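Good Practice for Recording Household Tasks with Hand-Held Grippers
Project report, Lâm Lã and Xuân Lý
May 2022

3. Why we wrote rules

Our original plan had one rule, "record carefully." Lâm wrote it and was quite proud of it. It survived until the first review, when our supervisor asked what carefully meant and got two different replies from the two of us at the same time.

The replacement is a checklist of 17 items, which we named Mạch. It covers the person holding the devices, the room and the paperwork, and it was written for cloth handling in bedrooms, the task we know best and enjoy least.

3.1 Before recording

Both devices are switched on and held level over the work surface, jaws facing inward. The operator looks at the lights on both units before touching anything. Item 4 says "looks at," because in the first draft it said "confirms," and people confirmed from the hallway.

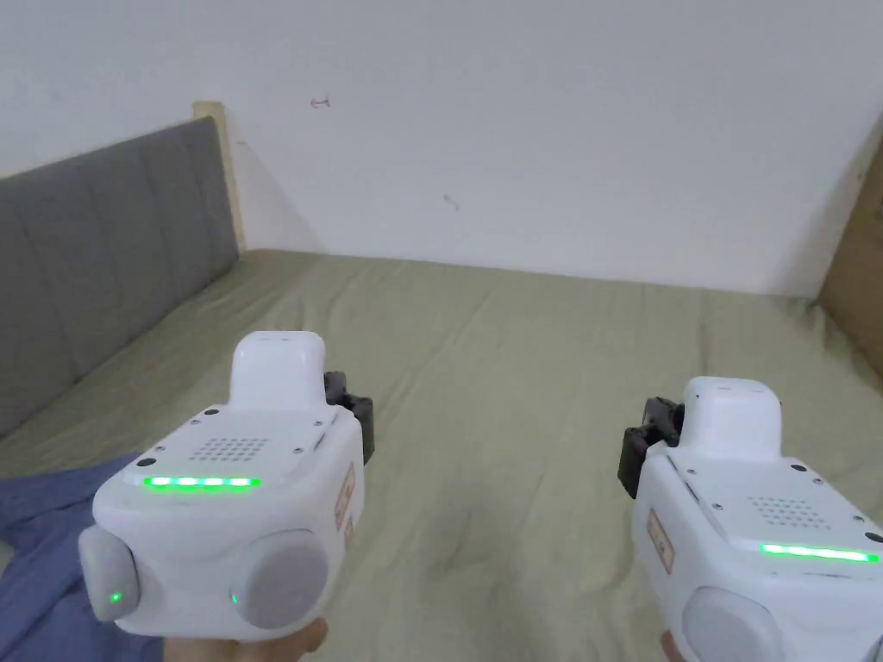
Figure 2. Both grippers held over the bed, green light strips on.

The start position is held for 6 seconds. Xuân argued for less and has been outvoted, as far as one can be outvoted in a group of two. The pause gives whoever cuts the recordings later a clean place to start, and it gives the operator time to remember which task this is.

Bedding stays as it is found. Our early sessions had beautifully smoothed sheets, and we would like to meet the household that lives like that.

3.2 During recording

Cloth is the hard part. A shirt has no correct place to grab it, so the rule is written around the grip: close the fingers slowly, stop when the fabric bunches, and do not squeeze harder to feel better about it. If a piece slips, the operator picks it up again and keeps recording. A slip is marked in the log as a slip. We had a long argument about whether to delete these, and the log won.

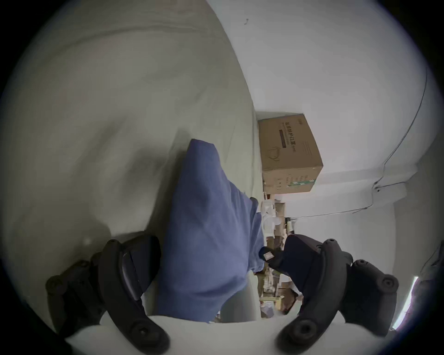 The second argument was about clutter. The draft told operators to clear everything in view, an afternoon's work in most student rooms and a week's in Lâm's. The current wording asks them to remove anything with a name, face or address on it and leave the rest alone. Shelves may stay full. People living in the room must agree in writing, including roommates who "won't mind."

3.3 After recording

We reviewed about 200 clips against the checklist. The item most often missed was the log entry, followed by the start pause. Item 17, "read this list again," was ticked every time, and we have our doubts.

Still open: what to do when an operator changes hands halfway through, and who carries the spare batteries. Both go into the November revision.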